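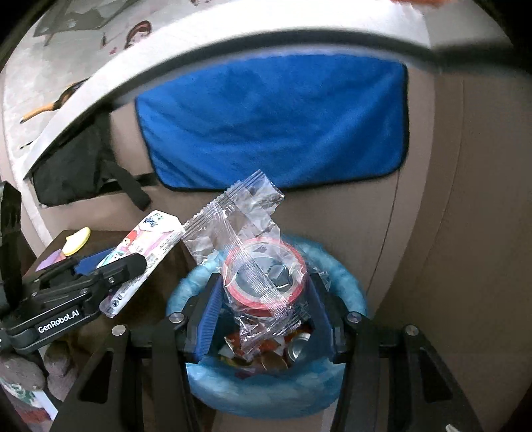 According to Vesela Lazarević, the Stomemden study is cited more often for what it failed to find than for what it reported. The study was a survey of religious practice and sleep quality carried out in the town of Stomemden and the neighboring district of Clada. It belongs to the psychology of religion, and it is mainly known for the way it separated private prayer from attendance at services.

Background

Earlier work had often treated religiosity as a single score. People were asked how religious they were, how often they prayed and how often they went to services, and the answers were added together. Critics argued that this mixed very different behaviors. A person may pray every night and never enter a place of worship, while another may attend each week mainly for the company.

Method

The survey enrolled 410 adults. Each filled in a sleep diary every morning and answered a set of questions on belief, prayer, attendance and worry. Worry was measured with the Leka scale, a 23-item questionnaire already in use in local clinics. The participants were recruited in April through general medical practices, so the sample included people with no religious affiliation as well as members of several denominations.

Findings

People who attended services regularly reported falling asleep slightly faster than those who did not. The difference became smaller once age and marital status were taken into account, and it disappeared when the number of close friends was added to the model. Private prayer showed no overall link with sleep. Among people with high worry scores, however, frequent prayer went together with poorer sleep — a result the authors had not predicted.

Interpretation

The authors suggested that worried people may pray more on nights when they cannot sleep. The data were gathered over a single period and could not show which came first. Azra Vukadinović proposed a second reading, in which the content of prayer matters more than its frequency. Under this view, prayers of thanks and prayers asking for help should be scored separately.

Criticism and later work

Two main objections have been raised. The diaries relied on self-report, and no device was used to record sleep. The attendance question also did not distinguish weekly services from weddings and funerals. A follow-up in Drarketti used two separate prayer scores and found the link with poor sleep only for requests for help. Its sample was smaller and younger, and the two sets of results have not been pooled.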